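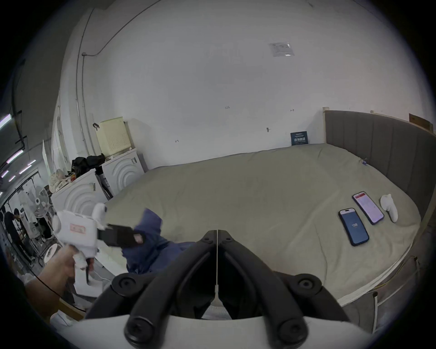 Pamdale Sleep Diaries

README for the second release, 13/03/2018

Welcome! This folder holds 78 sleep diaries kept by people who live in and near Pamdale, all written by hand and typed up over one very long winter. I love these diaries. People write wonderful things at six in the morning, and I hope you enjoy reading them as much as we enjoyed typing them.

What is in the folder

diaries.csv — one row per night, some 800 rows in all
people.csv — one row per diary keeper, with age band, work pattern and type of home
notes.txt — the longer remarks, with the diary number in front of each
codes.txt — what the short codes mean

Each night has a bedtime, a guess at when sleep came, the number of wakings, a getting-up time and a score from 1 (dreadful) to 8 (glorious). The score was Caradog Gape's idea. An even number of steps leaves no middle to hide in, and people really did make up their minds!

How the diaries were kept

Everyone got a paper booklet and a pencil and was asked to fill in the page before breakfast. Nights could be skipped. Skipped nights are simply missing from the file, so please don't read a gap as a sleepless night. Times are on the 24-hour clock, and a bedtime after midnight belongs to the evening before. That last rule caught me out twice, so do check it before you work out any averages.

Typing and checking

Marcelino Sepúlveda typed the first half and I typed the rest, then we swapped and read each other's work against the booklets. Where we couldn't agree on a word it is marked [?]. Spelling is left as written — "snorring" stays, and so does the lovely "half a sleep". Names of family members, streets and employers have been taken out. Pets keep their names.

Known problems

Diary 8 has two different hands in it, and we don't know where one stops and the other starts.
Night workers put their main sleep in the "night" columns even when it happened at noon. Look for code N in people.csv.
The clocks went back during some of the diaries and only a few people mentioned it.
Wakings of "loads" or "don't ask" are coded 99.

Using the files

Share them, print them, make charts of them, read them out at a meeting. Please don't try to work out who anyone is. If you publish something, call the set "Pamdale Sleep Diaries, second release" and send us a copy, we'd be thrilled to see it!

Next

A summer set is planned for June, with an extra column for whether the window was open. Several keepers asked for it in their notes, one of them on five nights running.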